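Search this forum Search Advanced

Automation on the packing line — what it's changed for our crew
Workplace & Trades > General
16 September 2022 · 5 min read · 13 replies · Share

mallee_ute wrote:

Long post, sorry, but I've been wanting to write this one for ages. I'm on the packing floor at Kilar, mostly dry goods and kitchenware returns, and since July we've had two robot cells doing the repetitive end of it. Tubs with lids, jars, cartons, all the odd-shaped stuff the old pick-and-place could never cope with. I was dead against it. Now I'm the bloke who won't shut up about it in the lunchroom!

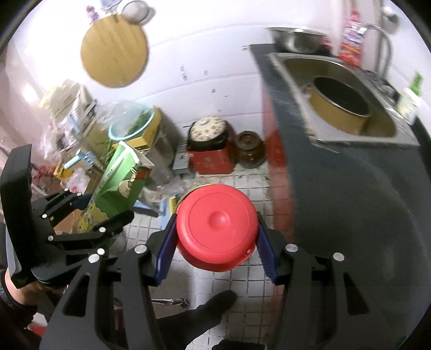

dustpan_dee wrote:

What I'd want to know before I got excited is whose hands get the rest of the day back. When our place automated the depalletising, the heavy lifting went and the rate went up, so everyone finished just as knackered as before, only in the wrists instead of the back. Has your rate moved?

mallee_ute wrote:

Fair question. Yes, it's moved. The old target for a person on mixed tubs was 434 a shift and you'd feel every one of them in your thumbs. The cells take the bulk of that now and there's no personal count on the tubs at all. What we do get measured on is how long a cell sits stopped, and I'll admit that has its own kind of pressure. When the light goes amber you find yourself walking faster than you mean to.

But the work itself is so much more interesting. I spent years putting lids the right way up. Now I'm looking at why a gripper squeezes one tub fine and skates off the next, swapping finger pads, changing the approach angle, trying it again. Round lids with a knob on top were a nightmare for the first few weeks (it kept trying to go for the knob) and sorting that out was the best week I've had at work in years.

coil_and_crimp wrote:

Love this. We run the Drirkamo cells at Fastorthorpe and the pads are the whole game. Softer pads hold better on glossy plastic but they wear like anything. Keep a logbook of when you change them, and write down which product was running, not just the date. Took us far too long to work out that one line of cartons was chewing through them.

Also get your own people doing the demonstrations if you can swing it. We had the integrator's lot doing ours to start with and they handled everything as if it was on a clean bench. Then a few of our packers had a go with the hand-held grippers, and they reach for things the way you do when there's a crate in the road and a bag hanging off the side. Much better picks afterwards.

mallee_ute wrote:

That's how ours went too! They asked who wanted to learn it and I put my hand up mainly to get off tubs for a fortnight. It's weirdly tiring at first, you feel like you're wearing oven mitts made of Meccano, and then somewhere in the second week it clicks and you stop thinking about the fingers.

quiet_flanno wrote:

I'm going to be the sour one. You're teaching it your job. Every good pick you show it is one you don't get paid for later. I'm glad you're having fun, mate, I mean that, but did anyone put in writing what happens to the crew once it's learned enough?

mallee_ute wrote:

Partly. There were 43 of us on the floor before and there are 43 now, and the agreement says no forced redundancies while it runs. It doesn't say a word about replacing people who leave, and I did notice that. We also got an extra pay level for anyone signed off on the cells, which has been worth having.

dustpan_dee wrote:

"Doesn't say a word about replacing people who leave" is the bit I'd be chasing. That's how ours shrank. No drama, no announcement, just fewer names on the roster each winter.

And is the extra level open to everyone, or only whoever got picked first?

mallee_ute wrote:

Open on paper. In practice the day crew got the training and nights are still waiting, and they're crook about it, and they're right to be. I've offered to swap onto nights for a stretch so they can get their hours up.

hopper_seven wrote:

Jarman here, so smaller and scruffier than either of you. We got one cell second-hand and the change I'd point to is the older crew. Two of our best packers had hands so sore they were talking about giving it away. They're both on exceptions now, the stuff the cell kicks out, and they're brilliant at it. One look and they know if it's a bad lid or a bad box. None of that knowledge was being used when they were flat out.

I don't agree with quiet_flanno that it's all giving your job away, but I do think whoever does the teaching should be paid for teaching. Ours weren't for the first while.

quiet_flanno wrote:

That I can get behind. Pay for the teaching, write down the headcount, share the training across shifts. If those are sorted I'll happily be less of a misery.

coil_and_crimp wrote:

mallee_ute, how many picks did you record before yours got reliable on lids? We were told 4000 would do it and it was nowhere near enough for anything see-through.

mallee_ute wrote:

We passed 4000 and opaque tubs were good by then. Clear bags are still hopeless — it either misses altogether or grabs the bag and whatever's under it. I'd be keen to see your pad log if you're allowed to share it. I've got a go on the bag problem booked in with the night crew and I'm stupidly excited about it.

coil_and_crimp wrote:

I'll ask. Should be fine once I take the product codes out. Will message you.

Share this thread · 27 likes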